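From: Inmaculada Pastor
To: cell-practice list
Date: January 13, 2022
Subject: Re: Draft 2, section on soft handles and grasp hold checks

Comments on the handle clause, inline.

Kgomotso Mokoena wrote:
> The draft says the gripper "shall hold the handle securely before
> the arm moves." I can't test against that. Securely by whose
> measure? At Nolton we log the finger gap and call it held if the gap
> is above zero. Also, does the clause cover rope, or only
> molded handles?

It covers rope. I would drop "securely" and split the clause in two: one requirement on where the fingers close, one on what is checked before the lift.

For the first, the case I have in mind is the bag task, with the bag lying flat and the loose items next to it.

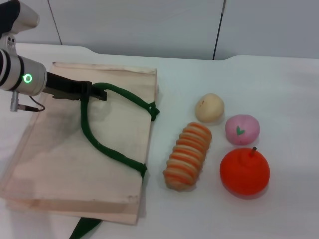

Rope handle pinched near its upper bend, arm over the bag; toy items to the right on the open table.

A rope loop fixed at two points will shift load to one strand if the pinch is off center. The clause should ask the integrator to state the intended grasp zone along the loop, and to record the pinch point for each trial. It should not prescribe the zone. Bag stiffness varies too much.

For the second, a finger gap above zero is not enough for twisted rope. Rope compresses, and a partial pinch can give the same reading as a full one. Proposed text:

 5.3.2 After closing, the controller shall hold position for 200 ms and compare finger gap at the start and end of the hold. A change beyond the declared tolerance shall stop the sequence.

Dong-hyun ran this on the Skonda cell in November. Of 400 closures on rope, 131 tripped the check with the tolerance he started from, and most of those were the rope settling. So the tolerance has to be declared per handle material — one global value will not do.

Open point: loose items within reach of a swinging bag. Doaa wants a keep-out distance in 5.4. I would accept a recorded layout before each run instead.

Please send objections to the wording of 5.3.2 to the list and not to me directly.

Inmaculada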